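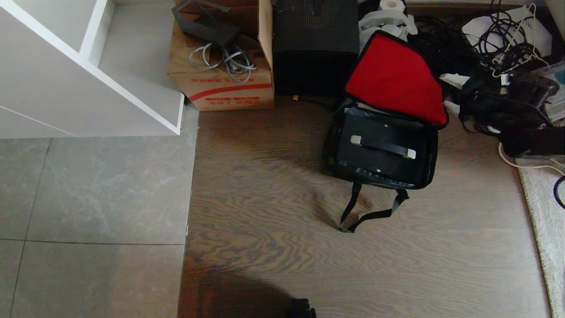 Short Fiction

18/09/2020
by Leonora Yap

Pacita Gatchalian had driven 59 miles to the Tiser open day and she wanted to see the robot work. Ikhsan Siregar gave her a visitor badge with the number 113 on it.

"It's going to handle a bag today," he said.

"What kind of bag?"

"A lunch bag. The kind that keeps things cold."
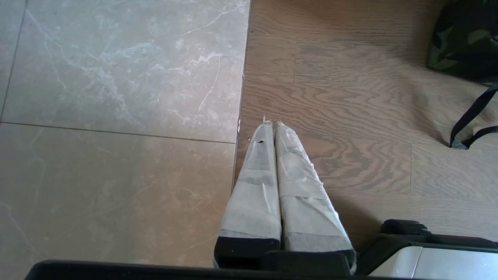 She had spent 2 years packing her husband's lunch for the Bornton shift, and she told Ikhsan so. He asked what she packed. Rice, she said, and whatever there was.

"Does it get tired?"

"The motors warm up. Then we stop for coffee." 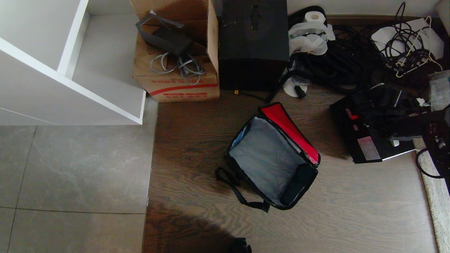
Teodoro Umali, at the keyboard, asked her to stay behind the line. She took one step back and held her purse in front of her.

"My husband never closed his," she said. "Every night, wide open on the floor."

Teodoro typed something.
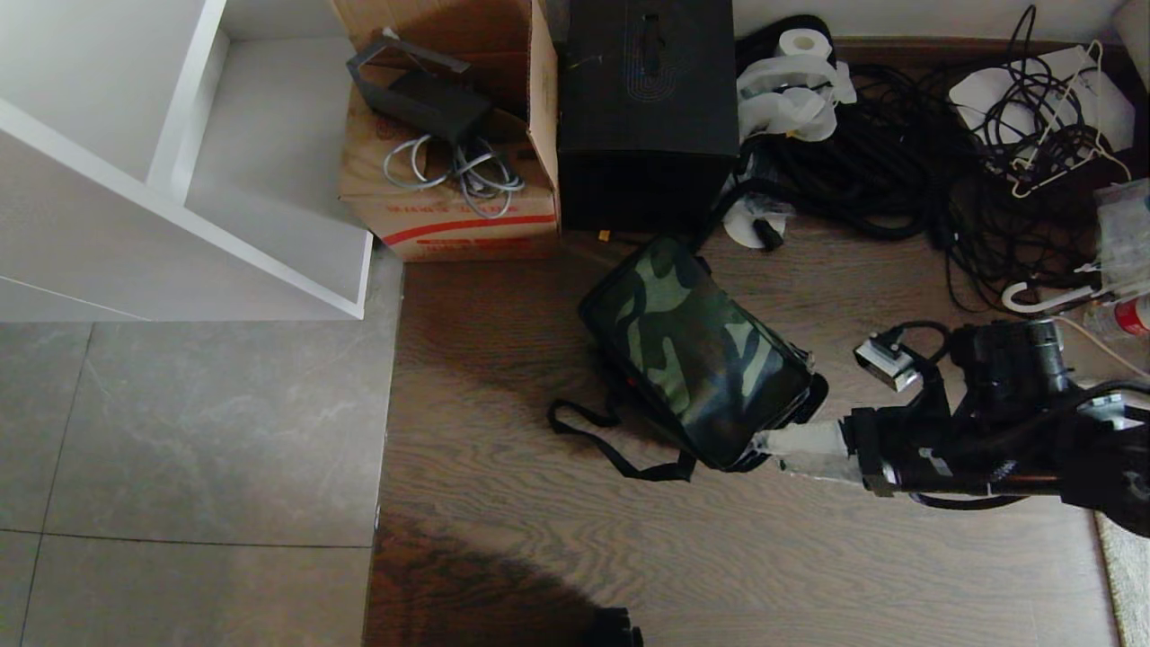
"Slow," Pacita said.

"It's careful," said Ikhsan.

She thought about that. Then she asked if she could stay for the next one.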